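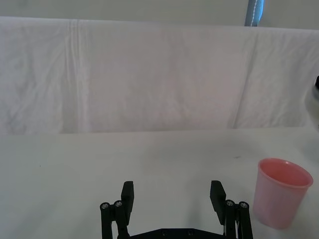 Fatos Obradović lleva once años redactando procedimientos de seguridad para laboratorios de robótica, y los últimos cuatro los ha pasado en Okora, donde se encarga de las normas internas de los puestos de manipulación. Su documento más leído tiene dos páginas y trata de cómo trabajar con líquidos cerca de un brazo robótico. Nos recibe en una sala de reuniones de la segunda planta, con el texto impreso y anotado a lápiz.

La norma nació de una queja de mantenimiento. «Cada equipo tenía su manera de hacer las cosas», explica. «Unos tapaban las regletas, otros las dejaban en el suelo. Unos ponían un límite de llenado y otros llenaban hasta donde cabía. Cuando pedí los procedimientos escritos, me llegaron dos, y se contradecían.»

Lo primero que hizo fue fijar qué recipientes se admiten. En las tareas de verter, el vaso tiene que ser de plástico, nunca de vidrio, y su peso lleno debe quedar anotado en la ficha de la tarea antes de programar nada. «El vidrio se rompe de una manera que no quieres tener cerca de una pinza», dice. «Y hay gente que mete la mano sin pensarlo para recoger los trozos.»

Con el recipiente que recibe el líquido es más flexible. Acepta botellas metálicas, jarras o vasos, siempre que la abertura se haya medido y que la pinza los sujete por el cuerpo. Sujetar por el cuello está prohibido en su norma. La razón es sencilla: si el agarre resbala, la pieza bascula y el contenido va a parar a los dedos y a las articulaciones.

El volumen también tiene un tope. En Okora no se pasan de 480 mililitros por ensayo, sumando todo lo que hay sobre la mesa. Obradović reconoce que la cifra se discutió mucho. «Empezamos con el doble. Hicimos derrames a propósito, con el brazo desconectado, y miramos hasta dónde llegaba el agua. Con 480 se quedaba en la bandeja. Con más, ya no siempre.» 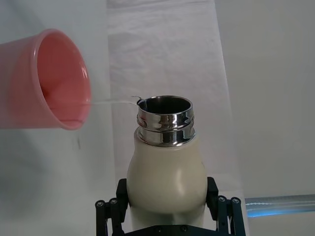 Sobre las salpicaduras es menos estricto de lo que cabría esperar. Su norma distingue entre gota, salpicadura y derrame, y solo el derrame obliga a parar el ensayo de inmediato. Las otras dos se anotan y se secan al terminar el ciclo, con el brazo en posición de reposo. «Si paras por cada gota, la gente deja de anotarlas. Prefiero tener un registro feo y completo.»

Ese registro es la parte del trabajo de la que habla con más gusto. Entre los puestos de Okora y los de Tomard, la empresa que adoptó el mismo procedimiento el año pasado, se han recogido 1.242 fichas. De ellas, aproximadamente 1.025 no tienen ninguna incidencia. En el resto, lo más habitual es líquido en el borde del recipiente o en la parte exterior de los dedos de la pinza. Obradović no quiere sacar demasiadas conclusiones – las dos empresas usan brazos distintos y no siempre rellenan la ficha con el mismo detalle – pero le ha servido para cambiar un par de apartados.

Uno de ellos es la inspección de la pinza. Antes se hacía al final de la jornada y ahora se hace al cambiar de tarea. Se mira si hay humedad en los pivotes, se comprueba el apriete de los tornillos y se abre y se cierra la pinza en vacío antes de volver a coger nada. Son tres minutos. «Me dijeron que era mucho tiempo. Pregunté cuánto se tarda en desmontar una articulación con óxido y la conversación se acabó.»

El otro cambio afecta a las personas. Durante el vertido, nadie puede tener las manos dentro de la zona de trabajo si el brazo se mueve en modo automático. Si una persona participa en la tarea, el brazo funciona a velocidad reducida y hay alguien más junto al paro de emergencia. Esto último sigue costando. En equipos pequeños no siempre hay una segunda persona disponible, y Obradović admite que ha recibido peticiones de excepción casi todos los meses. De momento las ha rechazado todas.

Le preguntamos por las normas generales, las que publican los organismos de normalización, y si no bastan. Contesta que son el punto de partida y que su documento remite a ellas desde el primer párrafo. «Pero una norma general no te va a decir dónde poner la bandeja. Eso lo tiene que escribir quien conoce la mesa.»

También insiste en el líquido. Solo agua, a temperatura ambiente y sin colorantes, salvo que la tarea los necesite y conste por escrito. En Wosar, donde trabajó antes, usaban café frío porque se veía mejor, y la limpieza de los dedos de goma se alargaba hasta la tarde.

La próxima revisión está prevista para octubre. Incluirá un apartado sobre polvos y granos, que hasta ahora se trataban igual que el agua, y una ficha más corta, con casillas en lugar de texto libre. Obradović todavía no tiene claro qué hacer con la harina. «El arroz se barre. La harina se mete por todas partes, y en los ventiladores del armario de control ni te cuento. Ese apartado lo tengo en blanco.»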